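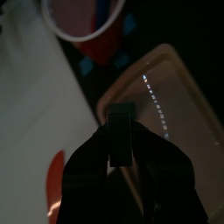
Home News Features Gardens Recipes Contact
Search this site Type a word and press enter

Fri 29 November
By the Features Desk, Simard

The woman who runs the seed library at Navolholm puts the kettle on before she'll talk about beans, and then it's hard to get her off them. She began with her grandmother's climbing bean, a speckled brown one the family called the Stutesska, kept in a jam jar at the back of the pantry for as long as she can remember.

"I didn't think of it as saving anything," she says. "You ate most of them and you kept the best ones back, and that was just what you did in autumn, along with cleaning the gutters and moaning about it."

The library now holds 1286 packets, each with a handwritten label, and she is fond of nearly all of them (she makes an exception for a bitter lettuce whose name she won't let me print). Borrowers take a packet in spring, grow it, and bring some seed back once the plants have finished. Some forget, and she doesn't chase them.

"People move house, or the slugs get in, or there's a new baby. I'd rather they came back next year than felt ashamed of themselves – it's only seed." 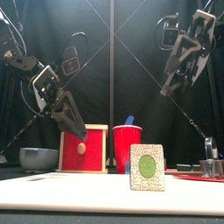

So how does a beginner know when bean seed is ready to store?

"Leave the pods on the plant till they're brown and they rattle," she says, "then shell them and give them a couple more weeks on a plate somewhere airy. Press one with your thumbnail. If it dents, it goes back on the plate."

She keeps her own in paper envelopes inside a biscuit tin, in the coolest cupboard of the house. Tomatoes she finds fussier, and pumpkins, she tells me with real feeling, will cross with the neighbours' the moment your back is turned. She spent 11 years getting one grey-skinned sort to come true, and she'll be sowing it again in May, under glass, beside the Stutesska.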